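Inham open day, 8th May - my notes, typed up on the train
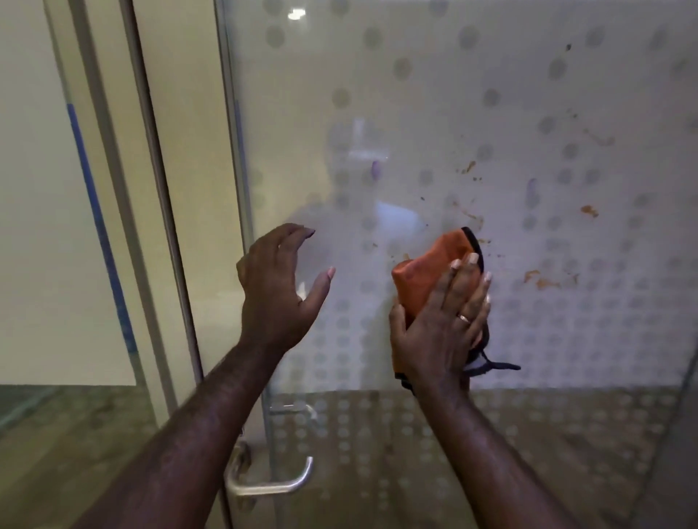

Orange cloth on the frosted glass door.

OK so quick writeup before I forget it all. Inham is the old linen mill outside Norðdahl that got turned into a cooking school plus guest rooms, and once a year they open the whole place up. Kitchens, dye house, rooms, the garden behind. 18 dollars at the gate, kids free, coffee included but only the first cup.

Got there at opening and the parking field was already half full. Wear boots. I did not wear boots.

Started in the dye house because the line for the kitchens was out the door. Gunnlaugur Holst runs the tours in there, very loud voice, good thing too with the fans going. Long stone troughs down both sides, drains in the floor, hooks overhead where they used to hang the wet cloth. He says the mill had 152 people on the payroll at its busiest, mostly women from the valley, and they walked in. Some of them from Foltmont, over the ridge, every morning in December dark. There's a wage book open in a case. I could of stood there an hour reading the names.

The smell is still in the walls. Sort of sour hay.

Then upstairs to the guest rooms. These are new this year. Plain, white walls, wool blankets, big windows. The bathrooms were the thing everyone was talking about on the stairs. Kirsten Østergaard did the interiors and was standing on the landing answering questions, very patient. Somebody asked about frosted glass and fingerprints and she laughed and said yes, every single day, damp cloth first then a dry one, no spray. She likes frosted because the hallway gets the daylight and you still get your privacy. Going to try the two cloth thing at home on our shower, which is a disgrace.

Asked about price. A room is 700 for the week with breakfast and two cooking classes. Not cheap. Not crazy either if you split it.

Lunch. Barley soup, rye bread, a pickled something, maybe turnip. Soup was great. Bread was yesterdays, I think. They ran out of bowls and a girl came round with mugs instead, so if you got a mug you got less soup. I got a mug.

Kitchens after lunch, line was gone by then so do it in that order. Two teaching kitchens, one big one small. The big one has the old boiler room ceiling, all brick, and it gets HOT in there even with the doors open. Frida Ketilsson was doing a flatbread demo. She works fast and doesn't slow down for anybody - dough, flour, roll, onto the griddle, flip, next. I missed the part about how long to rest the dough and had to ask the guy next to me, who had missed it too. We both took the recipe sheet. It doesn't say either.

Small kitchen is for kids classes. Low counters. A boy was grating cheese onto the floor, mostly.

The garden was a bit of a letdown to be fair. Early in the season, lots of bare dirt and labels. Rhubarb was up. Chives. The beehives are down past the stream and you can't go near without a suit, and the suits were all signed out by the time I got there. Put your name down when you come in, the clipboard is by the gate behind the ticket table. Easy to walk right past, I did.

Shop. Small, packed, one register. Linen dish towels, jam, honey, Gusoseck salt in the little gray tubs. I bought two towels and a salt. The honey was 21 a jar so no.

Missed the talk by Valdemar Kragh on restoring the water wheel, it clashed with the bread. Woman on the shuttle said it ran long and the wheel didn't turn in the end, something with the sluice, but the slides were good. They're supposed to go up on the mill's site.

Getting back: shuttle to Norðdahl station goes from the top gate, NOT the bottom one where it drops you. Sign is tiny. Nearly 18 of us stood at the wrong gate until a man in a tractor pointed up the hill. Then a lot of running. Last one leaves at five.

Things for next time - boots, cash for the shop (card reader kept dying), sign up for the bees, kitchens after lunch, bring own bread. Water fountain is in the courtyard by the wall, the tap sticks, push it hard.

Train's pulling in. Will add the flatbread recipe once I've found out about the resting.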